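How to Write a Coach Bio for the Team Website

Start to finish it should take you 90 minutes, most of it waiting for the coach to text you back.
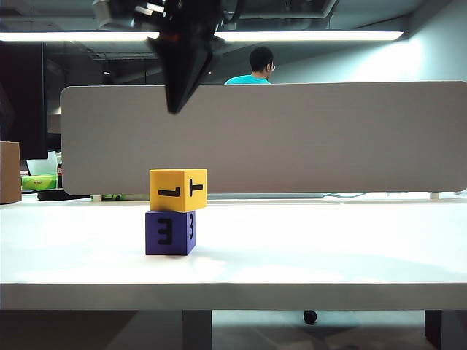
Efren Calimlim

If you handle the website for a small college or a club, sooner or later somebody forwards you a new hire's resume with the note "can you put something up by Sunday?" The resume will be four pages. Two of them will be summer camps. Your job is to turn it into 300 words or fewer that a parent, a recruit and a bored local reporter can all get through without skipping.

I have written a lot of these, starting with soccer at Barkeck and later for any sport that would have me. The steps below are the ones I still use.

Before you write anything

Get the coach's name right. I mean how they want it, with the middle initial or without, and how it's pronounced. My first bio was for Everett Van Dusen, and I filed him under D, where he stayed through preseason. He was nice about it in the way that goalkeepers' coaches are nice, meaning he brought it up every February.

Next, send the coach a short list of questions. Keep it short or you will get it back in November. Mine goes:

What is your exact title here, and what season is this for you?
Where did you coach before, in what role, and from when to when?
Where did you play, and what position?
What did you study, and where?
What do you want left out?

The last one matters most. Coaches have jobs they would like to forget, spouses who don't want to be named, and a season that went 2 and 15. You don't have to hide a losing record, but you don't need to put it in the second sentence either.

Step 1: Write the opening sentence

Name, title, team, season. Done. "Charito Mercado is in her first season as head women's soccer coach at Venckus College." It has all the charm of a parking permit and it is exactly what the reader came for. Resist "passionate." Resist "no stranger to." Anybody who applied to coach college soccer for that salary can be presumed passionate.

Step 2: Put the jobs in order, newest first

Go backward from the current job. One or two sentences each, with the role, the school and the years. If the coach did something you can point to, say it plainly: the team made the conference semifinal, or the back line set a school record for shutouts. "Helped lead" is allowed once per bio. After that it starts to sound like there was a crowd of people leading and nobody on the field.

Be careful with assistants. An assistant coach's resume will sometimes mention a title the team won the year after they left. Check the dates against the old school's archive. I once gave Virgilio Samonte credit for a championship he had watched from his couch in another state, and the Tritus athletic office wrote to me about it in a tone I can still hear.

Step 3: The playing career

One paragraph. Position, school or club, years, honors. Leave out high school unless the coach is very young or very local. If they played overseas, name the club and the level. "Played professionally in Europe" covers everything from a full stadium to a field with a goat on it, and readers know this.

Step 4: Education and licenses

List degrees with the subject. Spell out the first mention of any license, since the parents reading won't know a C license from a driver's license. Skip certificates for sitting through a one-hour webinar. Everybody has those. I have those.

Step 5: One human sentence

Hometown, family if they're willing, maybe a hobby. Stop at one. Habibur Abeysekara, who coached our midfielders for four seasons, gave me a whole page on bread. I used "He bakes." He has had more mail about those two words than about anything his midfielders did.

Step 6: Check it, then make the coach check it

Read it out loud. Look for the same year in two jobs, for a school that changed its name, and for "alma mater" anywhere it isn't true. Then send it to the coach with a deadline and the words "I will post this as written unless I hear from you." You will hear from them within the hour.

Step 7: Post it and date it

Add a line at the bottom of your own working file, not the page, saying when it was last updated. Bios rot. The Gellitz Cup program ran one of mine that still had a coach "entering her first season" when she was well into her fifth. They printed 3,000 copies. I have one in a drawer.

Once a year, before the preseason roster goes up, open every bio and fix the season number in the first sentence. If you do nothing else on this page, do that.

A few small things

Use "Coach Mercado" or "Mercado" after the first mention and stick with it all the way down.
Don't copy the bio from the coach's last school. They wrote it, it's theirs, and it probably still says "Go Otters."
Write records with wins first, then losses, then ties, and use the same style for every sport on the site.
Quotes from the athletic director belong in the hiring announcement. They all say "thrilled."

Next up is the season preview, where you have to predict things. Clear an afternoon.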